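Galleries > Around the House > Toy Clear-out

Category: Sorting & Storage, Dolls, Dining Room

Dolls out of the cupboard, finally

Quick page this one, loading it before tea. We've been saying since June that the dolls need going through. They've been living in three different places (cupboard, under the stairs, the bag behind my door) and you could never find a pair of shoes that matched. So: everything to the table, everything into boxes, boxes labelled, done. That was the plan anyway.

Rules we set. One doll to a box where we can. Clothes go in with the doll they fit. Odd shoes in the jam jar. Anything torn goes in the mending pile and NOT back in the box, I mean it this time.

Shoeboxes do the job better than the plastic tubs, I've tried both. Tubs crack at the corners and the lids never go back on after the first winter. Shoeboxes stack, you can write on them, and if one gets squashed you just get another. Siu-ming Chow from two doors down gave me a whole carrier bag of them, all sizes. The big boot ones are too deep for this, the small things vanish to the bottom. Ordinary adult shoe size is about right.

All the sorting got done on the round table. Best light in the house and you can get at it from every side.

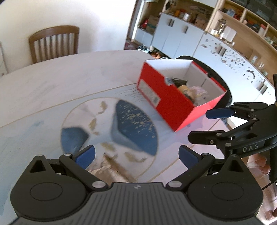 Red shoebox on the map table. Dark-haired doll and the pink things in together, lid off.

Pink is a whole problem of its own by the way. There is so much of it. Half of it belongs to dolls we gave to my niece years ago and the other half is bits I ran up myself from an old pillowcase, no fastenings, just a stitch at the back. Kept the good ones. The rest can be stuffing.

The map table gets asked about every time I put a photo up so I'll say it once more: second hand, £80, from a couple who were moving to a flat. The join across the middle catches crumbs and I go along it with a cocktail stick. The gold flecks in the sea are the bit everyone likes. Mats under hot plates, always. It's had a few scuffs since we got it and I've stopped minding.

A few notes on what went where, mostly for me so I don't have to open everything again at Christmas.

Kivi dolls - the soft-bodied ones. Wrapped in tissue, face up. Don't stack anything heavy on these, the last lot ended up with flat noses.

Julel - two of them, one with no left shoe. Both gone to the upstairs shelf with their coats. Coats need a wash but I ran out of time.

Lunano bits - the little furniture. Went in a biscuit tin in the end, too pointy for a shoebox and it was poking through the sides.

Dollow clothes - hangers off, folded flat. I cut the hangers loose with the nail scissors and it took forever. Put the hangers in a freezer bag with the belts.

Hair: don't brush it dry. Bit of water and fabric conditioner in a spray bottle, start at the ends, wide comb, hold the hair above where your combing so you don't pull it out at the root. Leave it to dry on a towel before it goes anywhere near a box or it'll smell by spring. I did two like this and gave up on the third, she's having a bob.

Labels: plain paper and tape on the short end, so you can read it when they're stacked. Write over the shop label if you need to, or peel it, but peeling takes the top off the card half the time. Pencil's no good, goes shiny and you can't read it. Use the fat black pen.

Final count for those who asked, because there was a bet on. 33 boxes filled, 436 separate bits of clothing and shoes if you count socks as two. I said socks are two. I was outvoted and then we counted them as two anyway becuase it was already written down.

30 bits still in the mending pile. Mostly poppers and hems. If anyone has a source for really tiny poppers that don't rust let me know, the ones from the market left brown marks on a white blouse.

Still to do: the bag behind my door, the jam jar of shoes, and the box of heads and arms that wants restringing. That last one is a winter job. Need elastic first, the thin round sort, and the long hook which I lent out and haven't seen since.

Page put up September 3, 2023. Will add the shelf when it's finished and the paint has stopped smelling.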